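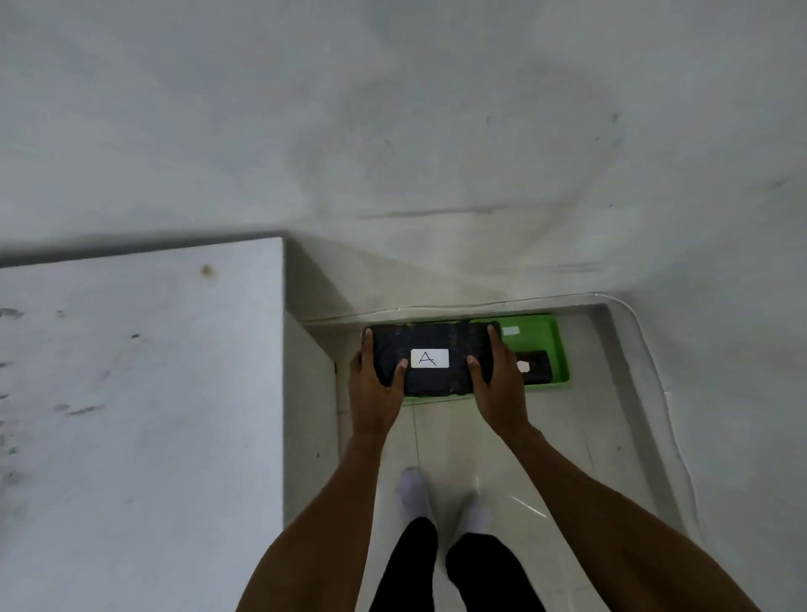
A box labelled A at the green tray, with a second, smaller box in the tray.

Otakar Koubek has stored things for a living for most of his working life, first in a parts warehouse and then as a records clerk. His flat in Murken is run on the same lines. Small items go into black boxes, boxes go into trays, and trays go wherever the floor plan leaves a gap.

"The letter is an address," he says. "It tells you where the box goes back. What is inside is written in the book."

The book is a ruled ledger kept in the kitchen. Each box has a page, and each page has a column for the date a thing went in and another for the date it came out. There were 139 lines in use when we spoke in May. Koubek does not use a spreadsheet. He tried one for 7 months and found that he updated it in the evening, by which time he had forgotten half the changes.

His labels are plain white paper with a single capital, written by hand in thin black ink. Printed labels were rejected early on. The printer he owned produced a minimum strip length that was too long for the small boxes, and he did not want two styles of label in one tray.

"I write them with the box closed and on a table. If you write on the box after it is in the tray, the letter comes out crooked and you look at it for years."

The label goes in the centre of the top face on the large boxes. On the small ones it goes at the left end, which leaves the rest of the lid clear for a thumb. Asked whether the difference causes confusion, Koubek says it has not so far. The sizes are different enough that he knows which box he is reaching for before he reads anything.

The trays came later. Before them, the boxes stood directly on the tiles, and mopping the floor meant moving every box to the hall. A tray with a raised rim can be pulled out in one go. It also keeps mop water away from the bottom of the boxes, provided the water stays below the rim.

He chose bright green after a conversation with Elfriede Fröhlich, a former colleague who now plans shelving for Nostbridge, a storage firm. She advised a strong colour under dark boxes in any place where the light is poor.

"A black box on a grey shelf disappears," Fröhlich says by telephone. "On a bright base you see the edge of it, and you also see the gap when one has been taken out. I would have accepted yellow."

Koubek considered yellow. The supplier had it only in a deeper pattern, and with a deep tray the fingers cannot get round the ends of the box. He lifts the larger boxes with both hands, one at each end, thumbs on top. He is firm on this point. A box picked up by its lid will sooner or later open.

The alcove was not planned as storage. It is the space left beside a white cabinet that was there when he moved in, and he measured it at just over 600 millimetres across. Shelves were the first idea. Norbert Kováčik, a joiner, quoted for two and then talked him out of them. The wall beside the cabinet was not square, and each shelf would have needed cutting to its own shape.

"He said to put something on the floor and spend the money on something else," Koubek says. "So I did. I have not decided yet on what."

The cabinet has dark scuffs down its face, and he has no plans to repaint it. He cleaned a patch with soda paste once and the paint came up duller than the mark had been.

What goes into box A is the question visitors ask, and the answer is fuses, spare keys and the tool for bleeding the radiators. B holds batteries. He reviews the contents twice a year, page by page, with the ledger open on the floor beside the tray. Anything with no entry in the second column after three years is looked at again, and some of it is given away.

The next job is the hall cupboard, where the boxes are cardboard and the lettering has reached M. He has ordered one more tray in the same green and is waiting for the delivery before he measures the lower shelf.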